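Momemska - simulated two-arm episodes for testing shadow robustness

README for the second release

What is inside

Momemska is a set of short simulated episodes, made to study one narrow question: how much does a visual policy depend on the shadows that it saw in training? We train a policy with one lighting setup and test it with another. The geometry, the textures and the start positions of the arms stay the same between the two. Only the lights move.

The release has 7 tasks. Each task comes in 2 lighting versions, so there are 14 folders in total. The folder name gives the task first and then the light, for example "drawer_low" and "drawer_high". Please do not mix the folders before you split them, or the same start state can land in both train and test.

How the episodes were made

All episodes were rendered in Dreris, our in-house simulator. The room is a kitchen-like set with wooden furniture and a very light floor. We chose the light floor on purpose. On a dark floor the shadows are weak and the effect we want to measure almost disappears.

The demonstrations were recorded once, with the lights in the "high" position, and then replayed with the lights in the "low" position. The actions are therefore identical, step by step. If a replay did not end in the same final state, we removed both copies.

In many frames the arms are hardly in view, and most of what the policy can see of the robot is gray shape on the floor.
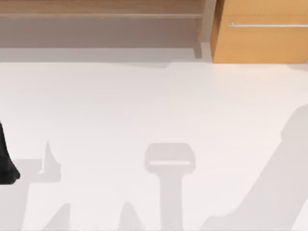
Lamisi Wumbei wrote to us after the first release that a policy can learn to read the arm pose from such shadows alone, and that we should then not call it a failure of vision when the light moves and the policy gets lost. The policy used a cue that was true in all its training data. She asked for a test where the shadows are switched off completely.

We agree with this remark and changed the wording in the card. We now say "shadow dependence" and no longer "shadow error". The switched-off test is not in this release. The renderer option exists, but it also changes the contact shading under the furniture, and we did not yet find a clean way to separate the two.

What we found so far

Our baseline is called Bumonberg. It takes camera images only, without joint angles. When the light changes, it often reaches to the wrong side of the target. When we add the joint angles as input, most of this problem goes away, but the policy becomes slower to correct itself after a missed grasp. The second baseline, Amegashie, uses random light positions in training. It is more stable under both lights and needs a longer training time.

Known problems

- The shadow edges are softer than in a real room with one strong lamp.
- Some frames show very little of the arms. We kept them, as a filter would hide the effect.
- The "low" version of the drawer task has a small time offset in the gripper signal. Shift it by one step before use.
- Nothing was tested on a real robot. Please do not cite the results as if it was.

Changes

The drawer task was rendered again in January with the corrected handle. The other tasks are the same as before.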